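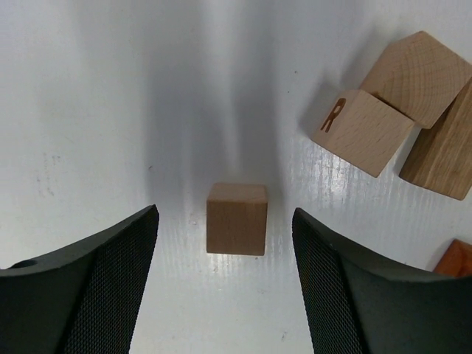 A plain wooden cube between the gripper fingers, with more blocks to the right.

How to run the block table at an open day

These are the steps we use at Cida when visitors come to watch the arm work. They were written up by Marit Haugen after the February open day and apply to the Brirnix controller. The demonstration needs one operator and one person to talk.

1. Wipe the table and let it dry. Small scratches are fine, but crumbs and sticky fingerprints are not.

2. Put out the blocks. Mix plain ones with painted ones, and keep them to one side so the arm has room to set things down.

3. Load the Rillusitz program and set the speed to 3. Visitors like to see the fingers line up before they close, and at higher settings they miss it.

4. Ask a visitor to choose a block. The operator moves the gripper over it with the fingers open, one on each side, then lowers and closes.
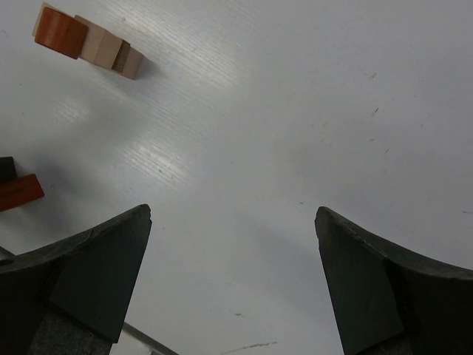
5. After each turn, open the fingers all the way and check that nothing is between them before you let the next person choose. Blocks that touch are harder to pick up – nudge them apart with the ruler while the arm is paused.

6. If the controller shows code 2517, the arm has met something it did not expect. Press pause, raise the arm by hand control and start again from step 4.

Aslak Hägglund keeps the spare finger pads in the Forsberg cabinet. Let him know if you take the last pair.

Updated 19 Jun 2024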